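Ball passing, week whatever

So the September push on the ball policy is finally paying off, a little! If you missed my earlier post, Gleice Toledo and I have been teaching our arm (Koledell, named by her nephew) small contact tasks from hand-held gripper demos only, with no teleop at all. We recorded 145 demos and trained on all of them, and then I got curious and retrained on just 50, picked for variety - different start spots, different angles, different people holding the thing.

The 50 did better. I ran both versions twice to be sure, and I'm still a bit giddy over it. My guess is that the big set is full of me doing the same lazy approach from the left over and over. The hard part is still the first touch, when the tip meets the ball and it wants to roll away.

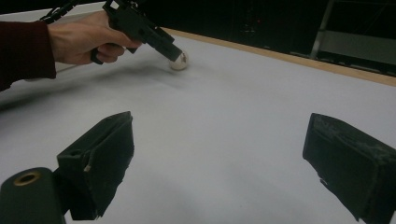
What's next

Gleice wants to try 5 demos per person with more people. I want to fix the timestamps first - the two streams drift and it's driving me nuts.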